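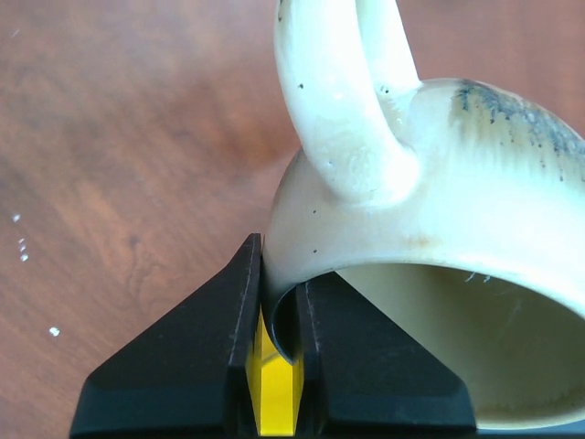
6.3 Handling Ceramic Ware by the Rim

This section applies to all Trismont two-finger grippers used with glazed mugs, cups and bowls. Operators must read Section 6.1 before starting.

1. Set the grip force to 8 N. Do not exceed this value for glazed ware without written approval from the cell supervisor.

2. Inspect the rim under good light. Reject any piece with a chip or crack. Specks and pinholes in the glaze are acceptable if the surface is sound.

3. Place one finger inside the mouth and the other against the outer wall. Close at the slow setting until both tips touch the ceramic.

4. Raise the piece 60 mm and hold. If it slips, lower it to the surface and return to step 2.

5. Keep the handle clear of both fingers. A mug may hang at a tilt when held by the rim. Allow extra clearance for the handle and base on all sides.

CAUTION: Do not reach under a raised piece. Press the stop button before touching the ware or the gripper.

NOTE: Scuffs on the finger faces are normal wear. Replace both fingers as a pair if an edge is chipped or a tip is bent.

6. Record the piece number and grip setting in the cell log.

Changes to this procedure must be submitted to Behrouz Kazemi, Flasdale Safety Office.

Revised 16th June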